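Linorel Small Parts Names

Version 12, last changed 9 September 2022

Linorel is a word list of the names people use for small hardware parts in shops and stockrooms. It pairs each everyday name with a standard name, so a search for "grub screw" and a search for "set screw" end up in the same place. It started as a spreadsheet at Duggan and was cleaned up for release by Malsha Barua.

What is in it

There are 2000 entries in one CSV file, names.csv. Each row has five columns: id, local_name, standard_name, region and note. The region column is blank where a name is used everywhere. The note column is free text and is mostly empty.

A second file, groups.csv, sorts the standard names into 56 groups such as washers, pins, clips and threaded inserts. A standard name belongs to one group only. Cotter pins and split pins were merged in February, so old ids for split pins now point to the cotter pin row.

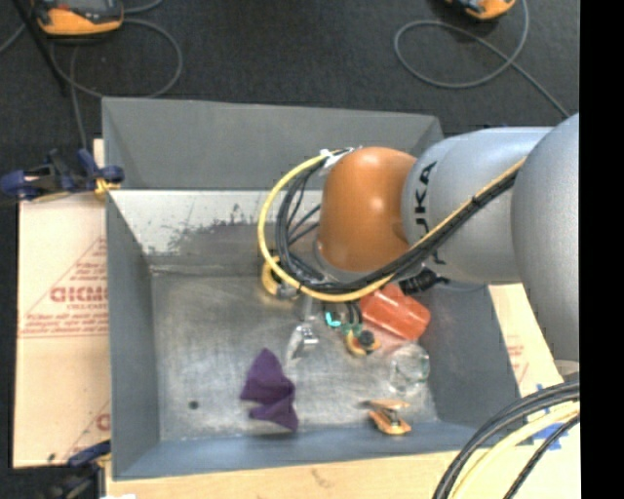 Sizes are not included. Thread sizes were in the first versions but they were typed in too many ways to be useful, and people who need them have better tables already. Material is given only when it is part of the name, as in "brass insert".

Where the names came from

Most came from counter tickets at Duggan and from the old Tetcombe paper catalog, which was typed in by hand. Customer names and prices were removed before anything was merged. The Dusivetti list added 96 names, nearly all for furniture fittings. These have ids starting with D.

Known problems

Spelling follows the source, so "centre punch" and "center punch" are separate rows with the same standard name. Plurals are mixed. Some local names point to two standard names - "dowel" is the worst one - and those rows are repeated with different ids. Don't use local_name as a key.

Coverage of plumbing parts is thin. Electrical parts were left out.

Using the files

Both files are UTF-8 with commas and a header row. Names that contain a comma are in double quotes. Join the two files on standard_name.

Corrections

Open an issue with the row id and the name you would expect to see. For a new name, say which region you heard it in.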